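Why Long Things Sag (and What a Bar Does About It)

By Marilou Tagle
For readers who are seven or older, or who have been seven at some point

Find a shelf in your home that has been holding too many books for too long. Put your eye level with one end and look along it. There is a good chance that it smiles at you. The ends are up, the middle is down, and the books are leaning in toward each other as if one of them had a secret.

The shelf is not tired. Shelves don't get tired, whatever your uncle says when he is asked to fix one. It is bending, and bending is one of the most ordinary things in the world. Bridges do it. Floors do it. The floor under you is doing it a tiny bit right now, and you would need a very fussy measuring tool to catch it.

What happens inside a bending bar

A bar looks like it is doing nothing. This is its main talent. Inside, though, it is busy.

Get a kitchen sponge, the thick kind, and draw straight lines across the long side with a marker, from the top edge to the bottom edge. (Ask first. Somebody in your house has feelings about that sponge.) Now hold the ends and bend it into a smile shape. Look at the lines. At the top they squeeze toward each other. At the bottom they spread apart.

Every bar that sags is playing the same trick, only in miniature. The top is being squashed. The bottom is being stretched. Somewhere along the middle there is a layer that is neither squashed nor stretched and is having a very quiet day. Engineers call it the neutral layer. I have met people like that.

When you put more books on the shelf, the top gets squashed harder and the bottom gets stretched harder. If the stuff the shelf is made of is good at putting up with both, it hardly moves. If it isn't, you get a bigger smile.

The ruler test

Take a plain flat ruler, the bendy kind, and lay it between two stacks of books so it makes a bridge. Put some coins in the middle. Watch it dip.

Now take the coins off and turn the ruler up on its thin edge, so it stands tall and skinny. Lovely Lagman, age 9, of Baluyot, wrote to tell me that hers fell over 7 times and that I should have warned people. Consider yourself warned. Hold the ends upright with your fingers or a lump of modeling clay and press down gently on the top edge with one finger.

It feels like a different ruler. It is the same ruler, with the same amount of ruler in it. All you did was make it taller.

Tall is a wonderful thing for a bar to be. Make a bar twice as tall without changing anything else and it becomes eight times as hard to bend. You might have expected two times, and so did I, and we were both wrong together. The reason is that the top and bottom are now farther away from that quiet middle layer, so they can push and pull with better leverage. It works like a door, which is easy to push at the handle and miserable to push right beside the hinge.
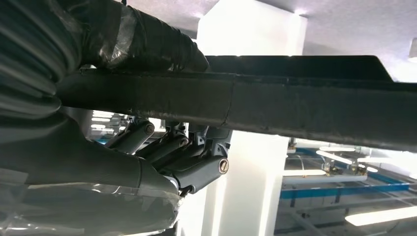 A bar can borrow some tallness without being tall all over. One way is to have a strip of material stand up along it, and a strip like that is often called a flange, a word that sounds like something you would get from eating too fast. A flange can also give you somewhere to fasten another part, or stop something from sliding off, so you can't always tell its job just by looking. Try it with the long dark bar here. A flat plate sticks up along its top, from the middle toward the right, and the plate ends in a corner sliced off at a slant. A slanted edge is called a bevel. Beveled corners are less pointy than square ones, and if you have ever walked into a table with your hip you already know the rest of that lesson.

Reading a bar like a detective

Once you start noticing bars you will be unbearable on car trips, so you may as well be good at it. Look for these things.

Look for seams. A seam is a thin line where two parts may meet, and that dark bar has one, running up and down near the middle of its length. Seams matter to a nosy person. A bar made in one piece shares its load smoothly from end to end, while a bar made in two has to pass the load across the join. A good join does this very well. A bad join is how you end up eating dinner on the floor. Some lines are only decoration or a mark left from shaping, so don't go accusing innocent furniture.

Look for scuffs. A scuff tells you that something rubbed there, though it is bad at telling you what. Faint scratches on the surface of a thick, stiff bar usually don't bother it much. A crack is another matter. Cracks like to grow, and they grow fastest on the stretched side, which for a sagging shelf is the bottom. Guess which side people never look at.

Look at the supports. The distance between them is called the span, and the span is where most of the trouble comes from. Put your coins in the middle of the ruler bridge again, then move the book stacks twice as far apart. The dip doesn't double. For a light ruler with one weight in the middle, it gets eight times bigger. Eight turns up a lot in this business.

A bridge made of paper, which sounds like a bad idea

Put one sheet of paper across 2 piles of books. Set a coin on it. The paper gives up at once, and it doesn't even pretend to try.

Take the same sheet and fold it back and forth like a fan, with the folds running from one pile to the other. Lay it across again. Add a coin, then another. When my neighbor Aileen Lagman tried it at her kitchen table, she ran out of coins and started on the teaspoons.

The paper has not become stronger paper. You have given it height. Each fold makes a little wall, and each little wall is a tall skinny bar, like your ruler on its edge. Tear open the side of a cardboard box and you will see a wavy layer of paper doing this for a living. (Choose an empty box, please. I had a letter about that as well.)

If you want to make your bridge better, glue another sheet flat on top and one flat underneath. The folds can't spread out now, which is what they were trying to do every time you added a teaspoon. Let the glue dry before you test it. You won't, but I have said it.

So what should you do about the shelf?

You have choices, and none of them needs an engineer.

You can move the heavy books out to the ends, near the supports, and keep the light ones in the middle. My dictionary has 778 pages and lives at the far left, where it can't hurt anybody.

You can ask a grown-up to put another support under the middle. That cuts the span in half, and you know by now what happens when you mess with the span.

You can ask a grown-up to attach a strip along the front edge, standing up tall. Many bookcases already have one, and visitors think it is there to look nice.

Or you can take the shelf out, flip it over, and put it back so that it frowns. This works for a while. Then it goes flat, everyone is pleased, and a few months later it is smiling again.

Words you met

Span: the distance between two supports.
Flange: a strip or rim that sticks out from a part.
Bevel: an edge or corner cut at a slant.
Neutral layer: the quiet part in the middle.
Load: whatever the bar is putting up with. Books count. So does the cat.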